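Filed under: Makers & Trades

Evangelia Katsaros has been mixing paint for other people's walls since 1996. Her shop, Sasa, sells color by the quart and the gallon, and keeps 243 formulas in a set of card drawers behind the counter. She still writes each one out by hand.

"I tried a computer for one winter," she said. "It gave me the right numbers, but I couldn't remember anything. When I write it down, I remember it."

She grew up over her uncle's hardware store and started on the mixing machine at 22. Her first regular customer was Faustine Rey, a decorator who wanted a green she had seen on a door at her grandmother's house. It took four visits to get it. The color is still in the drawer, under R.

Most people who come in now ask for white or gray. Katsaros doesn't argue with them, but she does send them home with a sample of something stronger.

"Orange scares people," she said. "Put it next to blue and they relax a little. Each one keeps the other from taking over."
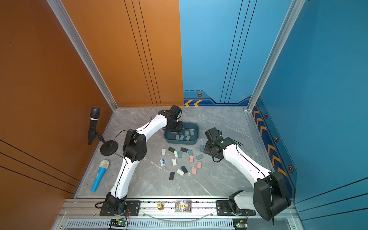
Burnt orange against cyan-blue, with dark pinstripes.

She is strict about samples. A painted card should be at least as big as a dinner plate, and it should spend two days on the wall before anyone decides. She wants customers to look at it at breakfast and again with the lamps on. North-facing rooms get a warmer version of whatever was picked.

Asked about mistakes, she brought up a dining room she did in May, a dark red called Chauvin. The owners had chosen it under store lights and hated it by dinner time.

"I mixed them a new one and charged for half," she said. "I should have made them take the card home. That was my fault as much as theirs."

Blues and greens give her the most trouble. A teal can look nearly black in a corner and pale where the window hits it, and a glossy finish makes the difference bigger. She usually talks people into eggshell.

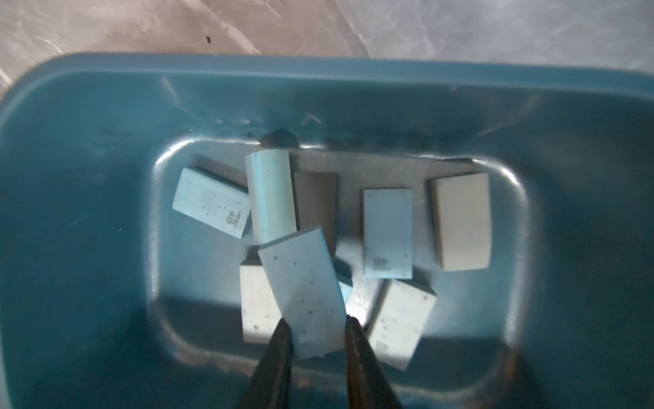
On handing over the shop

Rey's daughter works the counter on Saturdays and is learning the drawers. Katsaros has not set a date for leaving.

"She has a good eye," she said. "Her handwriting is terrible. We're working on that."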